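Setting the table at the Lerkitz open day

I had a whole essay in my head before I got there, which is a bad habit of mine. It was going to be about robots stealing the last few jobs that humans are any good at, and I had a decent opening line and everything. Then I spent an afternoon at the Lerkitz open day in Mekham watching people put drinking glasses down on a table, and I had to throw the whole thing out.

Some background, if you missed my grumbling about it last June. Lerkitz is a small outfit that wants robots to do table service: laying places, clearing up, the fetching and carrying that anybody who has worked a banquet does on autopilot. I worked banquets. Three years of them, in my twenties, in a hotel in Binham with a carpet I still dream about. So when the invitation came through I had feelings, and also a free afternoon, and also they said there would be food (there was, and it was good, and a human being served it).

I expected a robot in a bow tie. I really did! I thought we'd all stand behind a rope and clap while something on wheels delivered a bread roll. There was a robot arm, in a glassed-off room at the back, and it got a short demo slot near the end. But most of the floor space went to people holding grippers in their own hands and doing the job themselves, over and over. You hold the thing a bit like a grocery reacher, it has a camera on it, and the camera records what you do. The robot learns from the recordings. That's the pitch, anyway, and Kanako Sugiyama, who runs the recording side of things, gave it in two minutes flat and then told everybody to go try it. 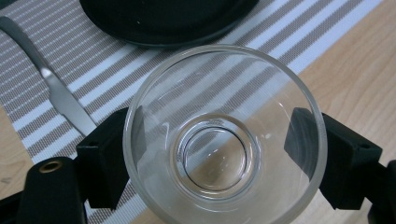
Laying a place is a job I have strong opinions about, and I was ready to be insulted by how they did it. The way I was taught, you start with the plate, because the plate tells you where everything else goes. Then the flatware, then the glass, and you touch the glass as little as you can and as low as you can. At their table there was a dark plate, a knife, a striped woven mat, and a clear tumbler with one black finger pressed on each side of it, and my first thought was that whoever wrote the routine had at least eaten dinner before. My second thought was that I would never have picked that glass to start with. Clear, thick at the bottom, bending every stripe behind it into some new shape. If I wanted to make life easy for a camera I would have used a coffee mug. A big ugly red one.

I said so to Kanako and she looked very pleased, which annoyed me a little. She said the mug would be fine for a week, and then you'd have a robot that was terrific with mugs. People drink out of glasses, so they record with glasses. I can't argue with that. I tried for a minute, and she let me, and then somebody handed me the gripper and it was my turn.

I was terrible at it. I want that on the record, as a person who once carried eleven water glasses on one tray across a crowded ballroom. You lose everything your fingertips know. When I pick up a glass with my hand I'm not thinking about how hard to squeeze, or whether it's straight, or when the bottom of it has met the table. My hand takes care of all that while the rest of me thinks about my feet hurting. With the gripper I had to think about each bit separately, like learning to drive. I squeezed too early, then too late. I set the tumbler down with a clunk that made a woman behind me say "ooh."

By my fifth go I was all right. By my tenth I was getting cocky, and I started doing a little half turn at the end, the way I used to so the logo on the hotel glasses faced the guest. There is no logo on a plain tumbler. It was pure muscle memory. And Kanako, who doesn't miss much, asked me to please not do the turn, or to do it every time, one or the other.

That remark is the part of the day I keep chewing on. My whole original essay was about what the machine takes from the worker. I still think it's a fair subject, and I'll get to it. But I had pictured the skill as a kind of lump that gets lifted out of one person and dropped into a machine. At that table it looked a lot messier. The habits come along too. If you learned in a hotel with logos on the glasses, your robot might go through life giving tumblers a half turn for no reason at all, in somebody's kitchen, forever. I find that funny and also a little bit moving, and I'm not sure what to do with it.

There was another visitor, Edmund Cieślak, who had put in a lot of years in restaurant kitchens, and we ended up sharing a bench and complaining together as old hands do. His view was darker than mine. He said a company that wants to learn how to lay a table should have to pay the people who know how, and pay them properly, and put their names on it. I asked whether he'd want his name on a robot. He thought it over and said he'd want it on the check.

I'm with Edmund on this. It's the one place where I came away crosser than I went in. A sign by the entrance said they had 2948 recordings so far, and I stood there wondering how many separate people that was, and whether any of them had ever waited tables for a living. I asked. Kanako said most were staff, engineers mainly, with a few folks hired in by the day. She was straightforward about it and I appreciated that. But if I were them I'd go to every hotel in Binham tomorrow and hire the banquet crew, at a good rate, with breaks. Partly for fairness. Partly because the engineers lay a table like they're defusing it!

I also think the open day would have been more useful with fewer snacks and more of the dull stuff. The visitors bunched up at the practice tables because it was fun, and then went home thinking it's all glasses and plates. What I'd have liked is an hour on how they decide which recordings to keep. Who looks at them? What counts as a bad one? Is my clunk in there? (I asked about the clunk. Visitor attempts don't get used, apparently. I was relieved and then, a second later, kind of hurt.) 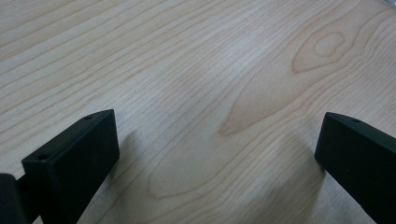

The arm demo, when we finally got to it, was slower than I'd imagined and more nerve-racking. They call the arm Oda. It laid one place setting for us, then was supposed to lay a second, and on the second one it brought the glass down with a lot of care, let go, and then hung there for what felt like the length of a wedding speech before it backed off. The whole room leaned in. A kid up front said "let go!" even though it already had. I've trained new servers who did exactly the same thing, hovering over a glass they'd put down perfectly well, and I felt the same urge to say, you're fine, honey, next table.

Would I hire it? No. Not at that speed, and not for a room with guests walking around in it. A decent server would have done the full table and be out back having a cigarette. But I noticed I was judging it the way I'd judge a trainee on a first shift, and I hadn't planned on that. I'd planned on judging it like a vending machine.

So, the jobs. I said I'd get to them. People like me, who did this work for a while and then left, are a bit too fond of it from a distance. I loved parts of it: the quiet before the doors open, a long room with all the places set and every glass in line. I did not love carrying racks at one in the morning or what it did to my wrists. If a robot wants the racks it can have the racks, with my blessing and a parade. What bothers me is that the racks don't seem to be what anybody is starting with. They start with the pretty part, the laying of the table, I guess because it's light and tidy and looks good at an open day. I put that to Kanako on my way out and she said heavy things are a different machine and a different budget. Which I'm sure is true, and it's also what managers have said to me about every useful thing I ever asked for.

I don't want them to stop. That surprised me on the bus home, because I'd have told you that morning that I did. I'd like them to go ahead, slowly, with better-paid people on the other end of those grippers, and with a dirty rack of glasses on the table next time in place of a clean one. Invite some servers who are still in the job, and hold the thing on a night when servers are off work, and ask them which part they'd hand over first. I bet the answer isn't the tumblers.

They gave us each a tote bag on the way out. Mine has a hole in it already. I've written to ask if I can come back and do a proper session, on the clock this time, and I've been practicing at home with the salad tongs. No half turn.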